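Computer case

A computer case, also called a chassis or tower, is the enclosure that holds most of the parts of a desktop computer. It supports the motherboard, power supply and drives, directs the flow of air over them, and keeps fingers and dust away from the electronics. The monitor, keyboard and mouse are normally outside it.

Construction

Most cases are built on a frame of folded and riveted steel sheet. Aluminium is lighter and costs more, and is used mainly in enthusiast models. Front panels are usually moulded plastic. Makers of office machines often leave the inner metalwork bare and paint only the outer shell, while cases sold to home builders tend to be painted throughout.

The motherboard is fixed to raised posts called standoffs, which stop the solder joints on its underside from touching the metal. A cut-out at the rear takes the input/output shield, and a row of slots beside it accepts expansion cards.

Sizes

Cases are described by the largest motherboard they accept. The ATX standard of 1995 remains the usual reference, with microATX and Mini-ITX as its smaller relatives. Full towers can stand more than 600 mm high. Small form factor cases may hold as little as 9 litres and often need a low-profile cooler.

Some large manufacturers use their own board shapes and power connectors. Parts from these machines do not always fit a standard case - a common difficulty for repairers.

Cooling

Air is generally drawn in at the front and pushed out at the rear or top. Cases with more intake than exhaust run at slight positive pressure, and less dust enters through unfiltered gaps. Plastic shrouds are common in office towers, where a single fan may serve both the processor and the case.

Servicing and reuse

Side panels are held by thumbscrews, latches or sliding tabs. Many office models have tool-free drive cages with coloured release levers. A tower is usually laid on its side for work on the motherboard.

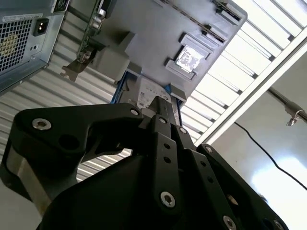
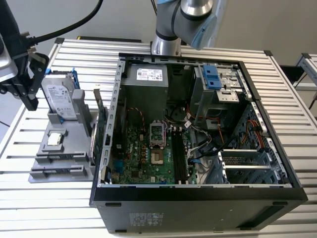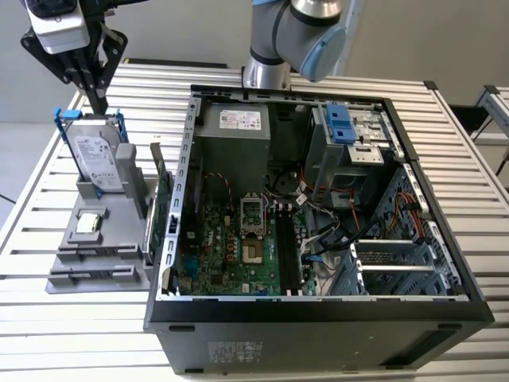

Desktop computer hardware; the second and third pictures show a tower with its side panel off and the processor socket empty.

Steel cases are readily recycled once the boards, cables and any coin cell battery have been taken out. Power supplies are handled separately and should not be opened, as their capacitors can hold a charge after unplugging. In Canada and Australia, old desktops are accepted under electronic waste programs, though the rules on drop-off differ from place to place.

See also

Motherboard
Power supply unit
Electronic waste

Page last edited 13 August 2023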